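クラフト紙

クラフト紙(クラフトし、英: kraft paper)は、クラフト法(硫酸塩法)によって製造された化学パルプを主原料とする紙の総称である。引張強さ、引裂強さおよび破裂強さに優れ、重袋、角底袋、封筒、包装紙、粘着テープの基材、段ボール原紙の表層などに用いられる。名称はドイツ語で「力」「強さ」を意味する Kraft に由来する。

概要

漂白を行わないパルプから抄造したものを未晒クラフト紙、漂白したパルプから抄造したものを晒クラフト紙と呼ぶ。両者の中間的な白色度をもつものは半晒クラフト紙として区別される。未晒品の褐色は、蒸解後も繊維に残るリグニンおよびその変性物によるもので、樹種、蒸解の程度、古紙配合の有無によって淡い黄褐色から濃い褐色まで幅がある。色調は強度の指標とはならない。

包装用途では、抄紙後に何も加工を施さないもののほか、片面に艶を付けた片艶クラフト紙、微細な収縮を与えた伸張紙、ポリエチレンをラミネートした防湿紙などが流通している。

原料

長い繊維をもつ針葉樹材が主体である。マツ、トウヒ、モミ、カラマツなどが使われ、繊維が長いほど繊維間の結合点が増え、引裂強さが高くなる傾向がある。広葉樹パルプは繊維が短く、地合いと平滑性の改善を目的として配合される。印刷適性を要する晒品では広葉樹の配合率が高い。

古紙を配合する場合は、段ボール古紙やクラフト袋の裁落が用いられる。再生を繰り返した繊維は角質化によって膨潤性が低下し、結合力も弱まるため、重袋用の原紙では配合が制限される。

製造工程

蒸解

木材チップを水酸化ナトリウムと硫化ナトリウムを主成分とする白液とともに蒸解釜に入れ、高温高圧下で処理する。硫化物イオンの作用により脱リグニンが促進され、ソーダ法に比べてセルロースの損傷が抑えられる。蒸解後の廃液は黒液と呼ばれ、濃縮後に回収ボイラーで燃焼される。燃焼によって得られる熱は蒸気および電力として工場内で利用され、無機分は緑液を経て白液に再生される。

叩解

洗浄と除塵を経たパルプは、リファイナーで機械的に処理される。叩解が進むと繊維が柔軟になって外部フィブリル化が起こり、引張強さは上昇するが、引裂強さはある点を境に低下する。透気度も叩解の影響を強く受ける。粉体を高速で充填する袋では空気が抜ける必要があるため、過度の叩解は避けられる。

抄紙

長網抄紙機が一般的である。紙料は網上で脱水され、プレスパートおよびドライヤーパートを経て巻き取られる。繊維は機械の進行方向に配向しやすく、縦方向と横方向で強度と伸びに差が生じる。伸張紙の場合は、乾燥の途中でゴムブランケットなどにより紙を進行方向に圧縮し、破断伸びを高める。

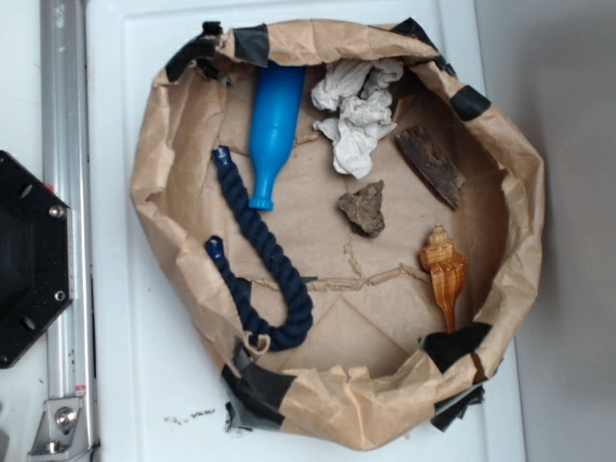

口を広げて縁を折り返した褐色の紙袋。縁の一部に黒色と濃灰色のテープが貼られている。

性質

坪量は用途によって異なり、軽包装用の薄物では40 g/m²の製品もある。評価項目として、坪量、厚さ、引張強さ、破断伸び、引張エネルギー吸収量、引裂強さ、破裂強さ、透気抵抗度、吸水度、摩擦係数などが測定される。重袋用では、落下時の衝撃に対する抵抗と相関の高い引張エネルギー吸収量が重視される。

紙の含水率は周囲の相対湿度に応じて変化する。吸湿すると剛度と引張強さが低下する一方、伸びは増す。乾燥しすぎた紙は折り目で割れやすい。吸湿と放湿とでは同じ相対湿度でも平衡含水率が一致せず、この履歴現象のため、試験に先立つ調湿は乾燥側から行うのが原則である。

折り曲げた部分では繊維間結合の一部が破壊され、平らに戻しても折り線が残る。縦目に沿った折り線は比較的まっすぐに入り、横断する折り線は乱れやすい。製袋では、目の方向と底折りの方向との関係が仕上がり寸法に影響する。

製袋

角底袋は、原紙を筒状に貼り合わせ、両側に襠(まち)を入れたうえで一端を折り込み、底部を糊付けして作られる。接着剤にはデンプン系または酢酸ビニル樹脂系のものが使われる。底部の糊付けには自動製袋機が用いられるが、紐や平紐の手提げを付ける工程は別の設備で行われることがある。

重袋には、底を糸で縫製するミシン袋と、糊付けで閉じるバルブ袋がある。後者は充填口が弁構造になっており、内容物の圧力で閉じる。多層袋の層数は内容物の質量と輸送条件によって決まり、8 kg詰めの製品では2層の構成をとるものがある。 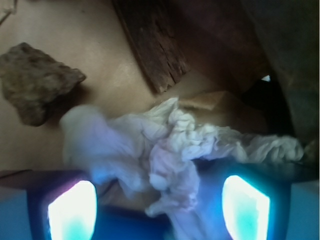
製袋工程で生じる不良としては、貼合部の糊不足、底部の角の孔、襠のずれ、糊のはみ出しによる袋どうしの付着が挙げられる。糊不足は接着剤の粘度と塗布量に左右され、吸水度の高い原紙では接着剤が紙層に浸透して接着面に残る量が減る。底部の角の孔は折り込みの寸法が不足した場合に生じ、粉体の漏れの原因となる。

製袋業者カフラマン(Kahraman)の技術者フェルハト・セゼル(Ferhat Sezer)は、底貼り部の剥離を繊維破断型、界面型、凝集型に分けた。繊維破断型では剥離面に紙の繊維が毛羽状に残り、接着自体は十分であったと判断される。ペリハン・ギュンドードゥ(Perihan Gündoğdu)はこの分類に吸湿後の剥離を加え、デンプン系接着剤の再湿潤による強度低下を独立の項目として扱った。機械製造のヴェルネッティ(Wernetti)は、この区分を点検記録の様式に採用している。同社の様式では、抜き取りは1000袋ごとに行うものとされる。

用途

セメント、穀粉、飼料、肥料、樹脂ペレットなどの重包装のほか、小売店の手提げ袋、食品の一次または二次包装、封筒、緩衝材、養生紙などがある。緩衝材としては、原紙をしわ状に圧縮して空隙を作る方式と、切り込みを入れて引き伸ばす方式が用いられる。油分を含む食品には耐油加工を施した原紙が使われる。

クラフト粘着テープは、クラフト紙の背面に剥離処理を施し、反対面に粘着剤を塗布したものである。背面に樹脂層をもつ品種は重ね貼りに適さず、筆記も困難なものが多い。水で活性化させるガムテープは、クラフト紙にデンプンやにかわ系の再湿糊を塗布したもので、構造が異なる。

電気用途では、不純物とイオン性物質を減らした絶縁クラフト紙が、油入変圧器の巻線絶縁に用いられる。経年劣化の程度はセルロースの平均重合度によって評価される。

保管と再利用

巻取および平判は、直射日光と床面からの湿気を避けて保管する。未晒クラフト紙は残留リグニンが光によって変質し、露光部の色調が変わる。巻取を立てて積む場合は端面の損傷に注意を要する。端面の傷は抄き幅いっぱいに張力がかかったときの断紙の起点となる。

使用後のクラフト紙は古紙として回収できるが、樹脂ラミネート品、耐水加工品、食品残渣の付着したものは禁忌品として除かれる場合がある。粘着テープが残っていると、離解時に粘着剤が細片となって紙料に混入し、網や毛布の汚れ、製品の斑点を引き起こす。スクリーンによる除去率は、粘着剤の種類と離解の温度に依存する。

関連項目

段ボール
硫酸塩パルプ
重袋
ライナー(段ボール原紙)
絶縁紙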